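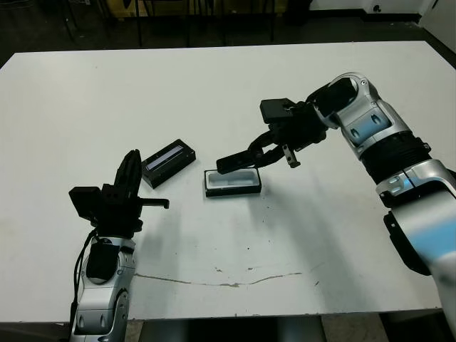
*By the Kodik packing bench, Rirstead – last updated in August*

# Boxing up small gear: your questions

We love a good box. If you've got a black two-part one with a foam insert and you want to send something small and fragile through the mail, you're in the right place!

### Do I have to use the original box?

No, but do if you can. A lid and base that were made for each other hold together so much better than anything you'll cut down at home, and the foam already has a recess in it.

### Which way does the foam go?

Recess up, long side along the long side of the base. Press the corners down with your thumbs until the foam stops moving. If it still rocks, lift it out and look for a scrap of tape or a folded card underneath (we've found both, more than once).

### Can I pack a glossy item straight into the foam?

Yes, once it's clean. A long black unit with a shiny face and round lens-like circles along it will show every fingerprint, so wipe it with a dry microfiber cloth first and hold it by the ends.
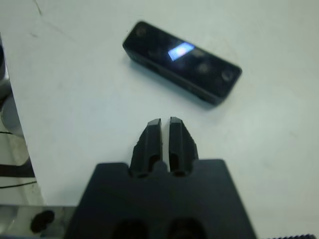
Lay it down on a clean, flat surface while you get the base ready, and check the face under a good light. Grit is the real enemy – one speck trapped against a shiny surface can travel the whole way to Işık and back, rubbing as it goes.

### What if the recess is too long?

Fill the gap at both ends with a twist of tissue so the item sits in the middle. Please don't use cotton balls. The fluff gets everywhere!

### How big can the finished parcel be?

For the Drernia small parcel rate, 31 cm on the longest side. We aim for 29 and use the spare 2 for bubble wrap, and that has worked beautifully for us.

### Where do cables go?

In a separate bag, outside the inner box. Coiled cables push the lid up and you end up fighting the tape.

### My lid has a light gray rectangle on it. Can I put the label there?

I'd leave it clear and stick the label on the outer carton. Labels peel badly from black card, and you may want to use that nice box again.

### How much tape?

Two strips on the outer carton, one along each seam. None on the inner box, please – a paper band holds the lid just fine and the person opening it will thank you.

### Can I send you an odd-shaped item to try?

Oh, please do! Bring it to the bench any morning before 11 and we'll work out a box for it together.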